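How to Clean the Top of a Painted Chest of Drawers

The top of a chest of drawers collects more grime than the rest of the piece. Hand lotion, hair spray and dust build up into a dull film that a dry cloth only moves from one side to the other. These steps work for most painted or sealed furniture. Do not use them on waxed or oiled wood.

What you need

Kitchen sponge with a scouring side
Mild dish soap
Warm water
2 soft cloths
Bucket or large bowl

Step 1. Take off the lamp, trays and anything else that is easy to carry away. Small items can be shifted along as you go.

Step 2. Dust with a dry cloth, starting at the back. Grit left on the surface will scratch the paint once it gets wet.

Step 3. Put a few drops of dish soap in the water. Dip the sponge and squeeze it until it stops dripping. Too much water can get into the gap under the top and swell the drawer fronts.

Step 4. Wipe with the foam side in straight passes from back to front. Rinse the sponge when it looks gray. Press lightly.

Step 5. Use the scouring side for sticky spots only, and test it first near the back edge. It will leave shiny marks on matte paint. On our Radeck chest it was fine on the top but took a little color off one corner of a drawer, so we now keep it off the fronts.

Step 6. Wipe again with a cloth dampened in plain water, then dry with the second cloth. Go around the knobs last.

Leave the top bare for an hour before putting things back. Felt pads under lamps and trays will save you some scrubbing next time.

If a white ring is still there when the surface is dry, it is probably in the finish. Soap will not remove it. See our Tierney side table page for touching up gray paint.

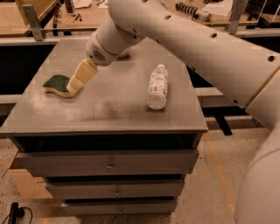
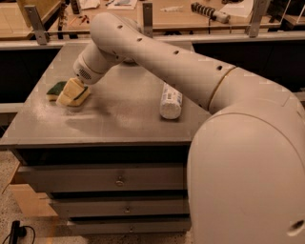
Sponge work on the left side of a gray top.

Page last updated Sat 15 July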